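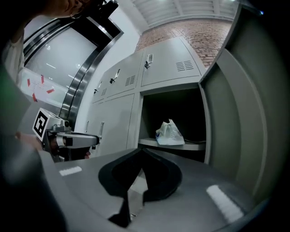

A winter on the 487

I gave up the car in the autumn. It was going to be a temporary thing, because the garage wanted more to fix the old girl than I'd paid for her in the first place, and I thought I'd have a month or two on the bus while I looked for something else. Well, it's April now and I still haven't looked. My sister has stopped sending me adverts for second-hand hatchbacks, so I think the family have accepted it.

For those of you who don't live round here, the 487 goes from the bottom of our road all the way into town by way of what feels like every village, farm shop and housing estate in the county. In the car I could be at my desk in half an hour if the lights were kind. On the bus it's 90 minutes on a bad morning and not a great deal less on a good one, and I did spend the first fortnight working out how much of my life that was and feeling very sorry for myself. I had a sulky playlist and everything.

Then one morning I forgot my headphones. I had a paperback at the bottom of my bag that had been there since the summer holidays (there was still sand in it, and half a boiled sweet) and I read four chapters before the roundabout. I hadn't read four chapters of anything in one go for years! I used to be the child who walked into lamp posts with a book, and somewhere between work and the internet and falling asleep on the sofa I'd simply stopped, and had gone on telling people I was a big reader all the same.

So that's what the bus is for now. I've got through 11 books since Christmas, which I know is nothing to some of you, but I'm very pleased with it. A few were rubbish. One was a family saga set in a shipping office, and I loved it so much that I stayed on past my stop on purpose and had to walk back through the rain from the leisure centre. I don't read anything improving before nine in the morning, I've learned that much. Crime on the way in, and then whatever I like on the way home, as long as the print isn't too small, as the lights upstairs on the older buses are a sort of weak tea colour.

The other thing, and I didn't expect this at all, is the people. I'm not a great one for talking to strangers. But you can't sit behind the same bobble hat five days a week without getting to know it a bit. There's a man who gets on at the garden centre with a flask and does the crossword in pen, and he and I had been nodding at each other since November before he leaned across and asked me for a river in six letters. I didn't know it. We've been on speaking terms ever since, though, and he lends me his old detective novels, which smell strongly of shed.

And it was on the 487 that I bumped into Eilidh MacBrayne, who I hadn't seen since we worked together at Herkon – she was two rows in front of me for a good three weeks before either of us noticed! She'd been reading as well, head down, same as me. We now swap books on a Saturday over a scone, and she is a much sterner critic than I am. She gave me back my shipping office saga with a bookmark left at page forty and said she was sure it got better. It does, Eilidh. It gets better at page fifty-two.

I don't want to make it sound lovelier than it is. In January the bus didn't turn up at all on three mornings in one week, and I stood there in the dark with my feet going numb, thinking very fondly of heated seats. There's a particular smell when it's raining and everyone's coat has warmed up. The big shop is a nuisance too, and I've had to become a person with a trolley, a tartan one, which my nephew finds hilarious. He'll want something carried in it one of these days.

But I get home less cross than I used to. I used to come through the door still arguing with whoever had cut me up at the junction, and now I come through it wanting to know who pushed the vicar into the canal. My shoulders have come down from round my ears as well, and I'm sleeping better, though that might be the walk up the hill at the end.

I've just started a great brick of a thing that Eilidh pressed on me, with a family tree in the front and a map in the back, and I'm already muddling up the cousins. If anyone has read a good, fat, comfortable novel lately with a bit of a mystery to it, do leave me the title in the comments. Nothing with a dog that dies, please, I have to get off and go straight into a meeting.

This site uses cookies to remember your preferences and to see how many people visit. By carrying on reading you agree to this. Accept | Find out more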